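Chapter 3
Showing, Then Letting Go

I learned to drive a robot arm in a drafty workshop in November, and I was terrible at it. My teacher was Kgomotso Ndlovu, who could tie a knot through a pair of grippers while eating a sandwich with her free hand. I couldn't pick up a sponge. I'd creep up on it, close the fingers, lift, and there the sponge would be, still on the table. So if your first hour at the controls leaves you sweaty and a little insulted, welcome! You're in good company, and this chapter is for you.

In Chapter 2 we wrote out motions by hand, one waypoint after another. That works fine when the part is always in the same spot. It falls apart the minute somebody hands you a bag of oranges. What we'll do now is skip the writing and show the robot what we want, over and over, and let a learning program find the pattern in Chapter 4.

There are two main ways to do the showing. The first is hand guiding (you'll also see it called kinesthetic teaching). You switch the arm to a soft mode where the motors hold up its weight and nothing else, then you grab it and walk it through the job. It feels a bit like teaching a kid to swing a bat. The trouble is that your own hands and sleeves end up in the camera view, and they won't be there later when the robot works alone.

The second way is remote control, or teleoperation. You hold something over here, and the arm moves over there. The something might be a joystick, a VR controller, or my favorite, a small leader arm with the same joints as the big one. I like leader arms because you can feel where the elbow is going. Bongani Xaba, who shared my bench, swore by the VR controller, and his recordings were every bit as good as mine, so try both if your lab has them.

Whichever you choose, one complete run through the task is called a demonstration, or an episode. The recorder saves the joint positions, the gripper opening and the camera pictures, all stamped with the time. My first decent set had 14 episodes in it. The big Prustora set I helped with later had 3103, and I can tell you that my shoulders remember nearly all of them.

Containers deserve a word before you start, mostly because I got them so wrong. A block is easy to grab: two flat sides, two flat fingers. A basket has a curved wall, a rim, and whatever is riding along with it. You have to decide where the fingers go, and then you have to keep making the same kind of choice from run to run. If you grab the rim in half your episodes and the handle in the others, that's two strategies in one pile, and you should label them that way. 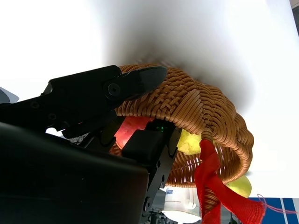
Should I throw away a demonstration if I fumble the grasp and have to try again?

Keep it if you recovered and finished the task, but tag it as a recovery so you can sort it out later. A learner that has only seen perfect runs has no idea what to do after a miss. Toss the ones where you gave up halfway, or where the recorder dropped camera pictures.

Before you go on to Section 3.1, get some time on the controls with the recorder off. Move the wrist by itself. Open and close the gripper until you can stop it halfway without looking at your thumb. Then pick one object, something soft, and move it from the left side of the table to the right and back again. Go slower than you want to. Section 3.1 starts with setting up the leader arm, and you'll need the cable from the Kiron kit.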